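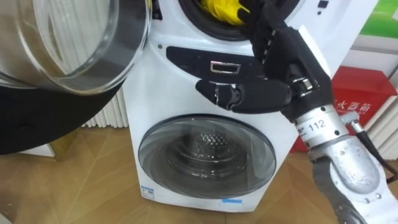
About Susness

Susness is a household laundry company and a teaching laundry. We wash, dry, fold and return clothing and linens for families, older residents, small clinics and guesthouses, and we teach the same work to people who wish to do it well at home or as an occupation. The company operates from three locations and served 3,811 households in the year that closed at the end of June.

Our work is domestic in scale. Most of it is done in front-loading washers of a size that would be familiar in an ordinary home, one customer to a drum. The company has been asked on several occasions to move to large tunnel equipment and has declined. A customer's laundry is received together, washed together and returned together, and it is never combined with the laundry of another household.

Our History

The company began as the laundry room of the Clasetti, a residential hotel whose long-term guests paid a weekly charge for linens. When the hotel was converted to apartments, the new owners did not wish to continue the service, and several of the residents did not wish to lose it. Tarun Vishwakarma, then the hotel's linen manager, took over the lease on the basement room and continued the service under the name Susness, which had been the name of the boarding house that stood on the site before the hotel.

For a number of years the Clasetti basement was our only address. It remains in use. The folding table there is the original one, and the brass numbers on the linen shelves still correspond to hotel rooms, although the shelves are now assigned to customers by route.

The second location, on Pathak Street, opened in a former shoe repair shop. It occupies 818 square feet and was intended at first only as a drop-off counter. Demand from nearby buildings without laundry hookups led us to install washers along the back wall, and later to give over the front half of the shop to classes. Our third location, Nodeck, is a garment care and mending room on the ground floor of a former printing works. Woolens, silks, heavily stained articles and anything requiring a needle are sent there from the other two.

Mr. Vishwakarma continues to serve as director. He teaches the first session of every course.

How We Work

Each order is opened and sorted on a table under good light. Pockets are emptied, zippers closed and drawstrings tied. Items found in pockets are placed in a numbered envelope and returned with the order — coins included. Care labels are read before anything is placed in a drum. When a label is missing or cannot be read, the article is treated as delicate until the customer has told us otherwise.

Sorting is done by color, by weight and by the amount of soil. Strong colors are given particular attention. A bright yellow or red article that has not been washed with us before is tested with a damp white cloth on an inside seam, and if color transfers to the cloth, the article is washed alone. A note of the result is kept on the customer's card so that the test need not be repeated with every order.

Drums are filled to approximately three quarters of their depth for cottons and to half for synthetics and knits. An overfilled drum does not allow clothes to fall through the water, and detergent remains in the folds. An underfilled drum may run out of balance in the spin. Our staff are taught to place articles in the drum singly and loosely, with large pieces such as sheets alternating with small ones, and to run a hand around the inside of the opening before closing the door. Socks and handkerchiefs are easily caught in the rubber seal, where they can be torn or can cause a leak.

Detergent is measured by weight. We use one unscented liquid for general washing and one powder for whites, and we do not use fabric softener unless a customer requests it in writing. Towels treated with softener become less absorbent over time, and certain athletic fabrics are harmed by it. Customers with skin conditions may supply their own detergent, which is stored on a separate shelf and used only for their orders.

Drying is done at low or medium heat, or on racks. Shirts are removed slightly damp and hung at once. Folding follows a single house pattern for each type of article, so that the contents of a bag will stack evenly in a drawer or on a shelf. Fitted sheets are folded into rectangles. Customers who prefer another method may say so, and many do.

Care of the Machines

A washer that is not cleaned will not clean clothes for long. At each location the machines are attended to on a fixed schedule, and a written record is kept beside them.

At the end of the day, door seals are wiped along the inner fold, door glass is cleaned on the inside, and doors are left ajar overnight so that the drums may air. Detergent drawers, where a machine has them, are taken out and rinsed weekly. Drain filters are cleared weekly as well, and more frequently during the months when pet bedding and blankets are sent in quantity. Once a month each drum is run empty at its hottest setting. Supply hoses are inspected for bulges and are replaced before they reach the end of their stated life.

Level footing is checked whenever a machine has been moved. This is of particular importance on wood floors, which carry vibration further than concrete and may shift with the season. A simple spirit level placed on the top panel, first from side to side and then from front to back, is sufficient for the purpose.

Instruction at Susness

The teaching side of the company began informally, when customers asked how a stain had been removed or why their own towels had turned stiff. It is now a regular program with a printed handbook. Three courses are offered.

Laundry for the Household is an introductory course held over four evenings at Pathak Street. It covers sorting, labels, loading, measuring, drying and folding. Participants bring a bag of their own laundry to the second session and take it home finished. No prior knowledge is expected. The course is popular with students leaving home and with adults who are taking on the work of a household for the first time, sometimes after the loss of a spouse. Instructors are asked to bear this in mind.

Stains and Fabrics is taught at Nodeck. Participants work through a set of prepared cloths marked with coffee, oil, grass, ink, egg and candle wax, first identifying the fiber and then choosing a treatment. The course includes an afternoon on hand washing wool.

The Attendant's Certificate is a longer course for those seeking employment in laundries, hotels and care homes. It adds machine care, record keeping, safe lifting, the handling of soiled linen and the conduct expected when entering a customer's home. Certificate students complete supervised hours at the Clasetti. Several members of our present staff entered the company by this route.

Class sizes are limited by the number of machines available. Waiting lists are kept at the counter and are followed in order.

Our Obligations to Customers

The company maintains the following commitments, which are posted at each counter.

Every order is given a written receipt that lists the number of pieces received.

Damage is reported to the customer by the company at the time of return, whether or not the customer would have noticed it. A fair replacement value is paid for articles damaged through our error.

Buttons lost in washing are replaced without charge. Small seam repairs are offered at cost and are made only with permission.

Unclaimed laundry is stored clean and covered for six months. Before any article is given away, the customer is contacted by telephone and by letter.

Prices are posted. Changes are announced one month ahead and do not apply to orders already received.

Water and Waste

Cold water is used for all loads that do not require heat for reasons of hygiene or heavy soil. Lint is collected and weighed as a means of judging wear on the articles we handle; an unexpected increase usually indicates that a dryer is running too hot. Wire hangers are taken back at every counter, straightened and reused. Plastic garment covers were withdrawn some time ago in favor of cotton bags, for which a deposit is charged and refunded on return.

Worn linens that customers no longer want may be left at the Clasetti, where they are cut into cleaning cloths. A portion is sent to an animal shelter each June.

Visiting Us

The counters at the Clasetti and on Pathak Street are open to the public during posted hours. Nodeck receives visitors by appointment, and customers with wedding garments, quilts or inherited linens are encouraged to bring them in person so that their condition may be discussed. Schools and community groups wishing to see the teaching room should write to the director's office at Pathak Street and state the size of the party.

Applications for employment are accepted throughout the year. Applicants are invited to spend a paid morning with us before any decision is made on either side.

Page last reviewed 14 July 2026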